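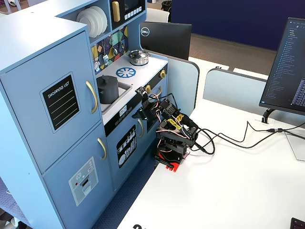
4. Operating Rules for Shared Desktop Cells

4.1 Scope

The rules in this section cover small arms mounted on ordinary office furniture, next to a prop or play set, where the person running the arm sits within reach of it. They do not cover floor-standing arms or anything behind a fence. Clollau, the rule set we ended up with, is short on purpose. The first draft ran to 50 rules and people stopped reading on the second page. The version reported here has 9. Wording below is the wording on the card, followed by notes on why and on what went wrong when we tested it.

Figure 3. A cell of the type covered by Section 4. Toy kitchen next to a desk, arm on a red base plate at the desk edge, gripper extended over the sink. Cables run back across the desk.

By "cell" we mean the arm, its base, the surface it sits on, the prop, the cables, and the chair. The chair was added late. Tudur Beddoe pointed out that most of our near misses had a person rolling in or out, and we had no rule that said anything about seating.

4.2 Rules 1 to 3: mounting and layout

Rule 1. The base is fixed before power is on. Check by hand, push and pull, every session.

Base plates at a desk edge are convenient and we don't argue against them. The arm gets its reach out over the prop and the rest of the desk stays usable. The cost is that the load hangs off one side. When the arm is stretched forward the plate wants to lift at the back. A hand check takes a few seconds. We tried a marked torque value instead and dropped it; the tool was never where it should be.

Rule 2. Prop and base keep a fixed relation. Mark both. If either mark is off, re-home before running.

This one matters more than it looks like it should. In Figure 3 the kitchen stands on a floor mat and the arm is on the desk, so the two are on different surfaces. Nothing ties them together. Bump the desk and the arm moves, the sink doesn't. Small shifts, a finger width or less, were enough to put the gripper into a faucet or a counter edge in our trials. Tape marks on the floor did fine on hard flooring. On soft mats they peeled or the mat crept, and the mark crept with it, so the operator saw a good mark and a bad cell. For mats the rule now says measure from a hard edge of the prop to a hard edge of the desk. We use a cut length of dowel. Nothing fancy.

Rule 3. Cables leave from behind the arm and stay out of the swept area.

Swept area = everywhere any link can go, plus a hand's width. Not where the current program sends it, where it CAN go. Early readers of the card took it the first way, and set up cables that were fine for one task and got snagged on the next. The servo leads around the joints are a separate matter. They have to loop, the joints need slack, and the rule asks only that no loop is wide enough to hook on a handle or knob. Play kitchens are bad for this, they have handles at every height. Ties every second link is what we settled on for the leads. For the thick cables on the desktop we require an anchor near the base and a second one where they go down off the desk. Loose runs across a desk were the most common finding in the site audits (Section 5), and the least resisted fix.

4.3 Rules 4 and 5: who has the stop

Rule 4. One person holds the stop. Say the name out loud.

Taken nearly whole from the older Bowen shop rules, which were written for much bigger machines. We were unsure it would carry over. Small arms don't scare anyone, and operators felt silly announcing themselves to a room over a toy sink. We kept it anyway. In the trial logs, the sessions with an unclear stop holder were nearly always sessions where a second person leaned in to fix a prop while the first was looking at code. Neither thought the other was going to start it.

Rule 5. The stop is reachable without crossing the arm.

Sounds obvious. It fails at desks all the time, as the power switch gets pushed to the back along with everything else, and the operator ends up reaching under a raised forearm to get at it. Test for the rule: sit where you normally sit, close your eyes, put your hand on it. If you touch the arm on the way, move it. We considered requiring a foot switch. Alun Trevor ran a short trial of one and reported more accidental stops than real ones, mostly chair casters. Left as optional.

4.4 Rules 6 and 7: screens and attention

Rule 6. No editing while the arm is live.

The least liked rule. The whole appeal of a desktop cell is that the editor and the arm are side by side; you change a line, you run it, you look up. With a monitor at one end of the desk and the arm at the other, you can't watch both. Operators told us they could. The logs say otherwise. Of 436 logged stops, the ones entered as "late" cluster in sessions where a file was saved while torque was on. We don't want to push that further than it goes, the logs were self-reported and "late" was the operator's own word. But it was enough for us to keep the rule against a fair amount of complaint.

Live means torque on. An arm holding still is live. We had to add that line to the card in June after two sites read it as "moving".

Rule 7. Whatever screen shows arm state faces the stop holder.

Angle counts. A monitor turned toward a second seat is no use to the person in the first one. If there is only one screen with the state on it, the stop holder gets the seat in front of it and the other person can stand.

4.5 Rule 8: props

Rule 8. The prop set is listed, and anything not on the list comes off the prop before a run.

Kitchens collect things. Pots, lids, plates, hanging utensils, then somebody's pen. For repeatability you want the list anyway. For safety the worry is lids and hooks. A lid with a knob on top is an easy thing for a gripper to half grab, and a half grabbed lid gets thrown further than people expect. Hanging utensils swing into the path after a bump and are still swinging when the next run starts. The rule asks for a wait until hanging items are at rest, by eye, no timer.

Printed controls deserve a note. Many play kitchens use stickers for the dispenser, the dishwasher, the clock and so on. A sticker has nothing to press, so an arm told to press it will push against a flat panel until something gives or the current limit trips. The list should say for each control whether it moves, is printed only, or has not been checked. "Has not been checked" counts as printed for the purposes of the rule. We saw one cracked door panel from this, at the Skistuvau site, before the column was added.

Weight of props: we set no limit. All the pots in our sets were toys and far below what the arms could lift. A site using real cookware would need a limit, and should not borrow ours since there isn't one.

4.6 Rule 9: the log

Rule 9. Log every stop. One line. Time, who, what the arm was doing.

One line is the part to defend. Zikska, the form we began with, had a full page per event and a severity score. Result was that only bad events got logged, and the boring ones, which is where the pattern is, were lost. After the change to one line the reporting rate went up at every site. We can't separate that from the fact that we also visited more often in the same period, so take it for what its worth.

The score was dropped altogether. Two raters given the same events did not agree well enough to be useful, and operators spent the time arguing over the score.

4.7 What the rules leave out

Hand guiding. Some sites move the arm by hand to record a task, with torque off or low. Rule 1 and Rule 3 still apply, Rule 6 doesn't make much sense there. We have a draft rule for it, untested, and didn't want to print it next to rules that were tested.

Bystanders. Office cells sit in offices. There are people on the other side of a partition who never agreed to be near a robot, and a partition is not a guard. It stops a view and little else. Our only guidance at present is that the swept area must not cross a walkway or another person's desk. That is a floor, more needed.

Labels. Arms with several servos often carry labels on the servo bodies, put there by whoever built the arm. We found these used for joint numbers at one site and for bus addresses at another, and a technician who moved between the two swapped the wrong joint. A standard label scheme would help. We dont propose one here. A note on the card saying what the labels mean at that cell is the minimum.

Shields. Clear panels at a desk edge are used at several sites. They're cheap and they do stop light objects. They are also hard to see, and we logged elbows and one forehead. If used, put a strip of bright tape along the top edge. Not a numbered rule yet, the number of sites is too small to say wether the tape does any good.

4.8 Adoption

The card is one side of one sheet. Sites were asked to post it within sight of the seat and to read it at the first session of each week. Posting was near universal. The weekly reading was not, and dropped off quickly once visits stopped. After 2000 session hours the rules best kept were 1, 3 and 8, all of which can be checked by looking at the cell. The ones least kept were 4 and 6, which depend on what people do while running it. Section 5 gives the audit method and the per-rule results by site.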